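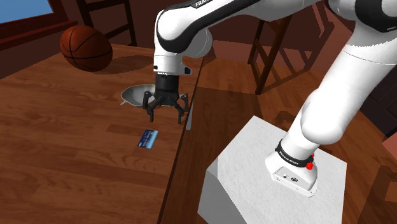
The arm over the wooden table

Best way to get a proper crust on a lentil shepherd's pie?
Home Cooking > Meatless Mains

plaridberg_pete
Posted October 12, 2019

I've made lentil shepherd's pie four times this month and I love it to bits, but the top always comes out pale and a bit soft. The filling is brown lentils, carrot, celery, a big spoon of tomato paste and a splash of soy sauce, simmered until it's nice and thick. The mash is plain spuds with olive oil and oat milk. Baked at 180 for half an hour.

The flavour is spot on! I just want those crunchy brown peaks like my nan used to get with butter and cheese. Any ideas? Feeding six on the weekend and would love to show it off.

tansy_and_thyme
Use less milk. Seriously, half of what you think. Wet mash steams and never browns. I drain the spuds, put them back in the hot pot with the lid off and shake them about for 2 minutes until they look floury and a bit rough. Then oil, salt, heaps of pepper, and only enough milk to bring it together. Fork it up into ridges and brush the ridges with more oil. You'll be amazed.

Maes
Agree on the dry mash, disagree on the oven. 180 is too cool for this. I go 220 for 25 minutes and the edges bubble up all dark and sticky, which is the best part and I will fight my own kids for it.

tansy_and_thyme
220 dries out my filling, Maes. Lentils keep drinking while they bake. I'd sooner do 200 and finish under the grill.

Maes
Then your filling is going in too thick! Leave it a little saucy, looser than looks right, and the lentils sort themselves out in the oven. I use 300 grams of dried lentils to a full litre of stock for my big dish.

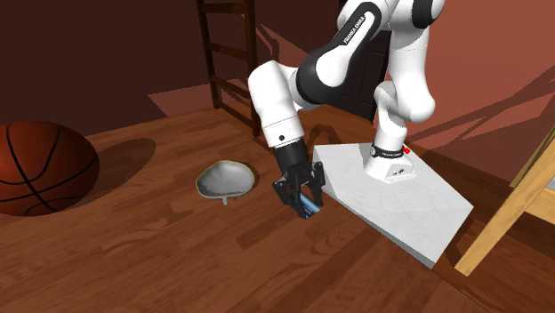

FRANKA EMIKA lettering on the black band

Percy Echeverri
Love this thread, making one tonight because of it. My addition is nutritional yeast mixed with breadcrumbs and a little smoked paprika, scattered over before it goes in. It gets really toasty and you get some of that cheesy taste. Old sourdough blitzed up is miles better than the packet crumbs.

plaridberg_pete
Ooh, I have half a stale sourdough on the bench right now. How much yeast, Percy?

Percy Echeverri
Three tablespoons to a good cup of crumbs, and rub a spoon of oil through with your fingers so it doesn't burn. Keep an eye on it for the last 12 minutes.

flatik
Sorry, but crumbs on a shepherd's pie is a different dish. A tasty one, but the potato should be the crust. Roughed-up mash, hot oven, done.

Percy Echeverri
Ha, fair enough, my mum would side with you. She also put peas in hers, so I don't take her word on everything.

flatik
Peas are correct!!

Triltley
Has anyone tried parsnip in the mash? I do one parsnip to three potatoes and the extra sugar browns beautifully. It's a bit sweet, so I put a teaspoon of Dijon in as well. Also swap some of the lentils for chopped mushrooms, fried hard until they squeak. So good with a pile of buttered cabbage (or oiled, if you're keeping it vegan). 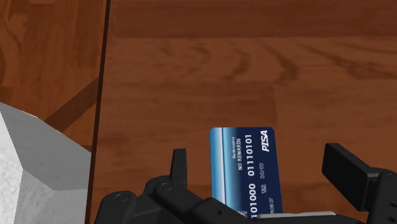

Blue card, held upright

tansy_and_thyme
Triltley, I'm stealing the Dijon. Not sold on parsnip, though. I find it goes stringy unless you cut out the core.

Triltley
Yes, core them if they're big ones. The skinny ones are fine as they are.

plaridberg_pete
Update! Did a trial run in the small dish. Dry mash, one parsnip, 220 on the top shelf, crumbs on half and bare potato on the other half to keep the peace. Both halves went properly golden and the corners were like toffee. Filling was saucy, so Maes wins that one. I slightly preferred the bare side, but my partner ate nearly all the crumb side standing up at the stove.

Maes
Told you about those corners!

flatik
Bare side. Thank you. Were there peas?

plaridberg_pete
There will be peas on the weekend, flatik. Does anyone know if I can put it together the night before and bake it from the fridge?

tansy_and_thyme
You can. Let the filling cool before the mash goes on or it sinks. Give it an extra 15 minutes in the oven and oil the top right before it goes in.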